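News from the workroom: the Nandwood squares are in

Well, the kettle's on, the cat is on the ironing board and I can finally tell you the total. 1,438! That is how many knitted and crocheted squares came in for the Nandwood blanket appeal, and I'm still a bit wobbly about it. When I put the first notice up in the shop window in June I asked for 400 and thought I was being cheeky.

If you missed the whole thing (and plenty of you did, judging by the people who came in last week asking what all the bags were for), it went like this. The new day centre at Nandwood wanted lap blankets for the lounge, bright ones, and could anyone help. I said yes before I'd worked out how many squares go in a lap blanket. I am forever doing this. The size was to be six inches, any stitch, any colour, double knitting weight, machine washable. Most of you read that. A few of you sent eight inch squares in a lovely hairy mohair, and I have made them into a blanket of their own, which is now on the back of the sofa in the shop and is going nowhere near a washing machine.

The post was the best bit. Padded envelopes, shoe boxes, one pillowcase sewn shut with red wool and a label stitched on. The school at Pirkeck sent 143 all on their own, mostly garter stitch and mostly, shall we say, generous in shape! I wouldn't change a single one. If you ease them in with a crochet border they come out square enough, and there is one with a pocket in it that I'm told is for a biscuit.

Joining them up has been the slow part. We've had the big table out every afternoon and I have learned a few things the hard way, so let me pass them on in case you are planning something like this with your own group. Sew your ends in as you go. I know, I know, I've been saying it for years and never doing it, but when you sit down to a pile of somebody else's squares with four tails on each one you do go off people. Block before you join, even if it's only a damp tea towel and an hour on the spare bed. And pick one colour for the joining and buy far more of it than you think. We used Rashti, in the navy, and I ran out twice. It's a nice round smooth yarn that doesn't split when you're tired, and it does look smart between all those pinks and oranges.

Koritz came up trumps there. I rang to order another pack of the navy, had a moan about the price of postage, and the next thing was a carton on the step with enough to finish the lot and a very kind note. So if you've had your eye on their autumn shades, I've got the shade card here and I will be putting in a proper order at the end of the month. There's a heathery green I want for myself, so you'll have to be quick.

The coffee morning raised £200 as well, after we'd paid for the milk and the hall. That has gone on washing bags and name tapes for the blankets, with a bit over for wool for the residents who want to knit. I'm told there are several very good knitters among them who have been itching to get going, and one who has strong views on circular needles (against). I do hope I get to meet her.

Now, dates and bits and pieces. The blankets will be on show in the shop window until they go over to Nandwood, so please come and find your square, and bring whoever you made it with. I've hung them over clothes airers, which doesn't sound very grand, but the colours with the afternoon sun coming through are a real picture. If you can't see yours, ask me, because some of the blankets are folded in twos and I'm quite happy to pull the whole window apart. It needs dusting anyway.

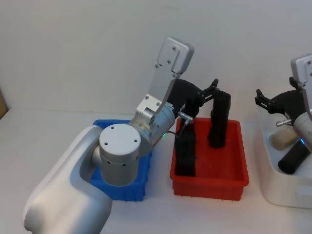 The blue bin and the red bin, with a two-finger gripper and a plain wall behind.

The beginners' crochet class starts again next month, ten o'clock in the morning, upstairs. Bring a 4 mm hook and a ball of something pale, please. I say this every time and every time someone turns up with black, and then neither of us can see a stitch! We'll do chain, double crochet and treble in the first session and have a go at a granny square in the second. If you've tried before and it all went into a triangle, come anyway, I can nearly always see where the stitches have gone missing.

The evening group has moved down to the ground floor now that the heater upstairs has packed up for good. Same time, half past seven, same biscuits. We're working on fingerless mitts at the moment but you can bring anything at all, even mending. Somebody has been darning the same walking sock since spring and we are all very invested in it.

There's also a table of odd balls by the door, all leftovers from the appeal, and they're there for the taking if you put a coin in the pot for the next lot of name tapes. Mostly acrylic, a good bit of cotton, and a bag of tiny ends that would do for stuffing a toy or for stripes if you have the patience. I've already helped myself to the mustard.

I've had a few of you ask if we'll be doing another appeal. Yes, but let me get my table back first! I've had a request for hats from over Pirkeck way, for the harbour, plain ones in dark colours with a deep turn-up, and I've started a list on the counter for anyone who fancies it. I'll have a pattern sheet printed by the time the class starts. It's a simple two by two rib, knitted flat and seamed up the back, so you won't need double pointed needles, and it uses just over one ball if you don't go mad with the turn-up.

Thank you all ever so much for the squares, and for the notes you tucked in with them. I've kept every one in a biscuit tin under the till and you're welcome to have a read when you come in. The shop is open as usual, except that I'm closing for an hour at dinner time while the window is being changed, so if the door's locked, knock on the glass and I'll come down the ladder.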